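판타지 야구 대기 순번제, 이제는 입찰제로 바꿔야 한다

시즌 중 선수 영입 규칙은 드래프트 규칙에 비해 논의가 적다. 드래프트 방식을 두고는 봄마다 스네이크와 경매의 장단점을 따지는 글이 쏟아지지만, 웨이버 규칙은 플랫폼의 기본 설정을 그대로 쓰는 리그가 대부분이다. 필자가 참가하는 Hovholm 리그도 그랬다. 10팀이 참가하는 5×5 로티서리 리그이고, 웨이버는 성적 역순으로 시작해 한 번 쓰면 맨 뒤로 밀리는 대기 순번제였다. 이 글의 주장은 간단하다. 선수 영입에 실질적인 비중을 두는 리그라면 대기 순번제를 버리고 비공개 입찰제, 흔히 FAAB라 부르는 방식으로 옮겨야 한다.

먼저 용어를 정리한다. 대기 순번제에서는 각 팀이 웨이버 순번을 하나씩 가지며, 같은 선수를 여러 팀이 신청하면 순번이 앞선 팀이 데려간다. 비공개 입찰제에서는 모든 팀이 시즌 초에 같은 예산을 받고, 원하는 선수에게 금액을 써 낸다. 최고액을 쓴 팀이 선수를 얻고 그만큼 예산이 줄어든다. 줄어든 예산은 시즌이 끝날 때까지 보충되지 않는다.

대기 순번제의 첫째 결함은 가격이 하나뿐이라는 데 있다. 1순위를 가진 팀이 새로 마무리 보직을 받은 투수를 신청할 때 치르는 비용과, 일주일 쓰고 버릴 백업 포수를 신청할 때 치르는 비용이 같다. 둘 다 순번 하나다. 선수의 가치는 연속적인데 지불 수단은 이산적이므로, 가치와 비용이 맞아떨어지는 경우가 드물다. 결과적으로 앞 순번 팀은 큰 매물이 나올 때까지 아무것도 신청하지 않는다. 필요한 포지션이 비어 있어도 순번을 아끼느라 그대로 둔다. 합리적인 행동이지만 리그 전체로 보면 거래가 얼어붙는다.

둘째 결함은 순번의 우연성이다. 대형 매물은 시즌에 몇 번 나오지 않는다. 유망주 승격, 마무리 투수의 부상, 트레이드로 인한 보직 변경이 대표적이다. 이런 사건이 발생한 시점에 누가 1순위인지는 실력과 거의 관계가 없다. 직전 주에 사소한 영입을 한 팀은 맨 뒤에 있고, 관심이 없어 방치한 팀은 맨 앞에 있다. 방치가 보상받는 구조다. 4월에 이 문제가 특히 심하다. 표본이 적어 매물의 가치는 불확실한데, 시즌 잔여 기간이 길어 한 명의 기여분은 가장 크다. 이 시기의 배분을 순번에 맡기는 것은 드래프트의 한 라운드를 추첨으로 돌리는 것과 비슷하다.

셋째는 정보의 문제다. 대기 순번은 공개되어 있다. 10순위 팀은 자신이 인기 매물을 얻지 못한다는 것을 신청 전에 안다. 그래서 뉴스를 추적할 유인이 사라진다. 입찰제에서는 예산이 남아 있는 한 누구나 낙찰 가능성을 가진다. 잔여 예산은 공개되더라도 상대의 평가액은 알 수 없으니, 선수의 보직과 타순, 잔여 일정, 구장 요인을 따져 볼 이유가 생긴다.

반론도 검토해야 한다. 가장 흔한 반론은 입찰제가 복잡하다는 것이다. 부분적으로 옳다. 조건부 입찰, 방출 선수 지정, 동률 처리 규칙까지 이해해야 한다. 다만 경매 드래프트를 해 본 참가자라면 새로 배울 것이 많지 않다. 스네이크 드래프트만 해 온 참가자도 처리 과정을 두세 번 겪으면 익숙해진다. 규칙의 복잡도는 도입 시점에 한 번 치르는 비용이고, 배분의 왜곡은 매주 발생하는 비용이다. 두 비용을 같은 무게로 놓을 이유가 없다.

두 번째 반론은 입찰제가 하위 팀을 보호하지 않는다는 것이다. 성적 역순의 순번은 하위 팀에게 우선권을 주지만 동일 예산은 그렇지 않다. 그러나 시즌 중간부터 순번은 성적이 아니라 사용 이력에 따라 정해진다. 적어도 Hovholm 리그의 방식에서는 첫 몇 주가 지나면 하위 팀 보호 기능이 사실상 없었다. 매주 성적 역순으로 초기화하는 변형 방식은 이 문제를 해결하지만, 이번에는 로티서리에서 중위권 팀이 구조적으로 불리해진다. 하위 팀을 돕고 싶다면 입찰 동률 시 순위가 낮은 팀에 우선권을 주는 정도로 충분하다. 로티서리의 목적은 열 개 부문에서 누적 성과를 비교하는 것이고, 누적 비교에 보정 장치를 많이 넣을수록 결과를 해석하기 어렵다.

세 번째는 초반 과다 지출에 관한 우려다. 한 팀이 첫 달에 예산을 다 써 버리면 이후 참여 의욕을 잃는다는 지적이다. 실제로 일어나는 일이다. 대책은 두 가지가 있다. 하나는 0원 입찰을 허용하는 것이다. 예산이 바닥난 팀도 경쟁이 없는 선수는 데려올 수 있다. 다른 하나는 팀 간 트레이드에 예산을 포함할 수 있게 하는 것이다. 필자는 전자를 강하게, 후자를 조건부로 지지한다. 예산 거래는 시즌 후반에 담합 시비를 부를 수 있으므로 트레이드 마감일과 같은 날 막는 편이 안전하다.

예산 단위에 대해서도 적어 둔다. 플랫폼마다 기본값이 다르다. Drustel을 쓰는 우리 리그는 총액을 800으로 정했다. 단위가 너무 작으면 동률이 잦아지고, 동률이 잦으면 결국 순번제의 우연성이 뒷문으로 들어온다. 반대로 단위가 지나치게 크면 끝자리 경쟁이 의미 없는 노동이 된다. 800은 대형 매물에 총액의 3분의 1을 거는 입찰과 백업 선수에게 1이나 2를 거는 입찰이 모두 자연스럽게 성립하는 크기였다. 최소 입찰 단위는 1, 0원 입찰은 허용, 동률은 낮은 순위 우선. 규정집에 들어간 문장은 이것이 거의 전부다.

처리 주기는 별도의 문제다. 매일 처리하는 리그와 주 2회 처리하는 리그, 주 1회 처리하는 리그가 있다. 매일 처리는 뉴스에 빨리 반응하는 참가자에게 유리하고, 주 1회 처리는 판단을 오래 다듬는 참가자에게 유리하다. 입찰제의 장점은 모든 참가자가 같은 정보를 충분히 검토한 뒤 평가액을 제출하는 데서 나온다. 따라서 주기가 길수록 제도의 취지에 맞는다. 다만 부상자 명단 이동이 잦은 요즘 환경에서 주 1회는 빈자리를 너무 오래 방치하게 만든다. 주 2회가 적정선이라고 본다. 선발 투수를 한 번 쓰고 버리는 스트리밍 전략도 이 주기에서는 제한적으로만 가능하다. 매일 처리하는 리그에서 투구 이닝이 비정상적으로 늘어나는 현상을 겪었다면 주기부터 점검할 일이다. 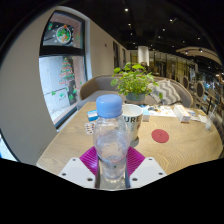
하늘색 뚜껑이 달린 투명한 플라스틱 물병

비교 대상으로 Haslam 리그를 언급할 만하다. 필자가 두 시즌 동안 참가한 12팀 리그로, 이곳은 아직 순번제를 유지한다. 선수층이 얇은 리그일수록 웨이버의 매물 하나가 크기 때문에 순번제의 폐해도 커야 한다. 체감은 그 예상과 일치했다. 앞 순번 팀들은 한 달 넘게 신청을 하지 않았고, 웨이버를 통과해 자유 계약으로 풀린 선수를 선착순으로 잡는 경쟁만 치열했다. 선착순 경쟁은 순번제의 부산물이다. 순번을 소모하지 않으려는 팀들이 모두 웨이버 해제 시각을 기다리고, 그 시각에 깨어 있는 사람이 선수를 얻는다. 이는 선수 평가 능력과 무관한 기준이다. 입찰제를 채택하면서 선착순 영입을 열어 두는 리그도 있는데, 같은 이유로 권하지 않는다. 영입 경로는 입찰 하나로 통일하는 것이 좋다.

킵리그에서는 계산이 조금 더 까다롭다. Clevarura 리그처럼 낙찰가가 다음 시즌 보유 비용으로 이어지는 곳에서는 입찰액이 두 가지 의미를 동시에 갖는다. 올해의 예산 소모이자 내년의 연봉이다. 이 경우 유망주 입찰액은 자연히 억제되고, 당장의 성적이 필요한 팀은 나이 든 선수에게 더 과감하게 쓴다. 나쁘지 않은 균형이지만 웨이버 예산과 드래프트 예산의 단위가 다르면 환산표가 필요하다. 환산 비율은 시즌 전에 고정해야 하며, 시즌 중 조정은 어떤 경우에도 피해야 한다.

전환 시점은 시즌 사이가 원칙이다. 시즌 중 전환은 이미 순번을 소모한 팀과 아껴 둔 팀 사이의 형평을 맞출 방법이 없다. 우리 리그의 규정 변경안 접수 마감은 9월 20일이며, 올해 필자는 이미 시행 중인 입찰제에 한 가지 수정만 제안했다. 낙찰에 실패한 입찰액까지 전부 공개하자는 것이다. 현재는 낙찰가만 표시된다. 차순위 금액이 공개되면 참가자는 자신이 얼마나 초과 지불했는지 알 수 있고, 다음 입찰의 추정 오차가 줄어든다. 상대의 평가 성향이 드러난다는 반대 의견이 있으나, 그 정보 역시 모두에게 똑같이 주어진다. 경매 드래프트에서는 누가 어디까지 따라 불렀는지를 전원이 듣는다. 웨이버 입찰에서만 이를 감출 근거는 약하다.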